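Mota Tennis Club to Reopen Courts With Clear-Bag Rule

25 May 2020

The Mota Tennis Club will reopen its outdoor courts to members next week after a closure of 43 days, the club said in a notice sent to its 300 members.

Play will be limited to singles at first. Courts must be booked online, and each booking will last one hour. The clubhouse, showers and snack bar will stay closed.

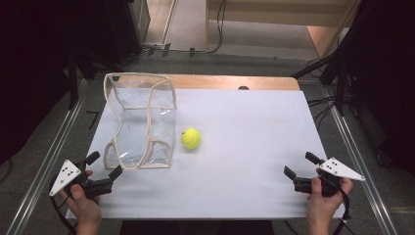

Members will have to bring their own gear and take all of it home again. The club will not lend rackets or sell drinks, and the lost-and-found box has been removed. Bags brought through the gate must be see-through, like a clear plastic one with beige piping and an open top, so that staff can check them without touching anything. Solid bags have to be left in the car.

Each player should also bring marked tennis balls and serve only with those.

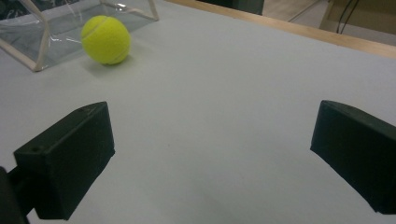
A yellow-green tennis ball next to a clear plastic container.

"People have been calling every day to ask when they can get back on court," said club manager Manuela Caputo. "We would like to open everything, but we are starting with the courts."

All 7 hard courts have been cleaned, and the nets were replaced by Grunus, a local sports supplier. The club had planned to resurface two of the courts this spring. That work has been moved to December.

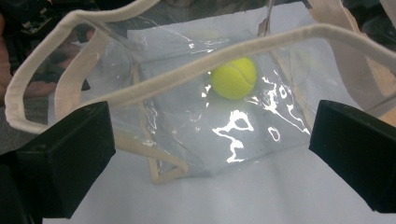
Junior lessons remain on hold. Head coach Abílio Ramalho said he hopes to offer one-on-one sessions later in the summer, with group classes to follow. Families who have already paid for the spring term can ask for a refund or keep the credit on their account.

The club's annual doubles tournament has been canceled. Booking opens to members at 7 a.m. on the day before play.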